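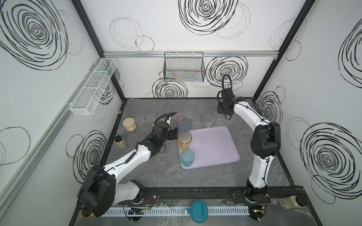 Farzana Gunawardena
I let my Forby subscription run out last night and I don't feel bad about it. Three years I've paid for that thing, and the only reason I kept it was the Drurholm series. Now they've split the last season in two and the second half isn't coming until August. Sorry, no. I'll come back for one month when it's all up and watch the lot in a weekend.

mothlight34
Same boat here, except my husband won't let me cancel because of the baking shows. Is there anywhere else to see Drurholm legally? I thought I read that Wudo had picked up the older seasons.

Farzana Gunawardena
Wudo has seasons one and two, yeah. Not three. And the subtitles on season one are the bad ones, the ones from the first release where half the jokes are gone and the grandmother calls everybody "sir."

Jahangir Wanigasekara
I'm going to stick up for Forby a little. They paid for season three when the original channel had dropped it. Without them there's no ending at all, split or otherwise. I can wait a few months for that.

pelican_dan
Jahangir, they paid for it and then they sat on it! The whole season was finished last year, the director said so in that radio interview. Cutting it in half is just a way to get people to pay for two extra months. I don't mind a company making money but don't tell me it's for the good of the story.

Jahangir Wanigasekara
What he said in the interview was that filming was finished. Filming isn't the same as finished finished. There's sound, there's music, there's the whole flood episode which must have a ton of effects work in it. I've listened to it twice and he never says it was ready to go out.

pelican_dan
Ok fair, I only heard it once and I was driving. Still think it's a money thing.

mothlight34
Can it be both?

quietcarriage
Popping in because I've been trying to work out which of these services is worth keeping and I'm losing my mind. I have Wudo, Forby and now my sister has put me on her Huanca login. Last night I spent longer scrolling than I did watching. I ended up with a movie I'd already seen and fell asleep before the wedding.

What does everybody keep all year and what do you drop in and out of?

Farzana Gunawardena
I keep Wudo all year. It's the cheapest and it has the old stuff, black and white comedies, that run of detective movies with the one-eyed dog. Everything else I rotate. One month on, then cancel the same day I sign up so I don't forget. You still get the full month.

tinroof
Does that still work on Huanca? When I tried it they cut me off right away and I had to email them. Took four days to get an answer and by then I'd gone off the idea.

Farzana Gunawardena
Hm, I haven't done it on Huanca lately. On Wudo and Forby it's fine, or it was the last time I did it.

Jahangir Wanigasekara
Huanca changed it. There's a line in the new terms, dated 17 May 2018, that says canceling during a trial ends the trial. If you're past the trial and paying, you keep the rest of your month. So tinroof, were you on the free trial?

tinroof
I was on the free trial. Well, that explains that.

pelican_dan
I dropped Huanca over the catalog. They advertise 584 movies and I'd like to meet the person who has found more than a handful worth watching. A lot of it is filmed stage shows and fishing.

mothlight34
Hey, I like the fishing! There's one with two brothers on a lake and they hardly talk. My dad came over and we watched three in a row and he never once asked to change it, and that man cannot sit through anything.

quietcarriage
What's the fishing one called? I have the login, I may as well use it.

mothlight34
Slack Line. Skip the first one, they're still figuring out what the show is. Start with the one about the eel.

Jahangir Wanigasekara
Dan, I do think you're being hard on Huanca. Their regional stuff is better than the other two put together. I've found directors on there that I'd never have come across, and they put the short films up front where you can find them, too. On Forby you need to know the exact title or the search gives you a cartoon.

pelican_dan
The Forby search is terrible, I'll give you that one. I typed in Drurholm and the first thing it gave me was a show about drummers.

Farzana Gunawardena
Ha, I got that one too! I watched ten minutes of it. Not bad.

tinroof
Going back to the season split for a second, has anyone seen how long the second half is? I heard four episodes and somebody at work swears it's six. If it's four I agree with Dan and it's a bit cheeky. If it's six I can live with it.

Jahangir Wanigasekara
All I've seen is the running time on the press page, 436 minutes for the whole season. The first half came to a bit under half of that. So it depends on how long the finale is, and if they do what they did in season two, that could be a big one.

pelican_dan
The season two finale was 140 minutes and needed to be 90. I said it then and I'll say it now.

mothlight34
You take that back. The whole ferry section is perfect.

pelican_dan
The ferry section is most of my complaint.

Farzana Gunawardena
Please don't start on the ferry again, the last thread got locked over it. Quietcarriage, if you want my vote, keep Wudo, use your sister's Huanca for as long as she lets you, and get Forby when the second half lands. And watch season one with the newer subtitles if you can find the disc. My library had it, so yours might.

quietcarriage
Just looked and mine has it, one copy, two people ahead of me. I've put my name down. Starting the eel one tonight.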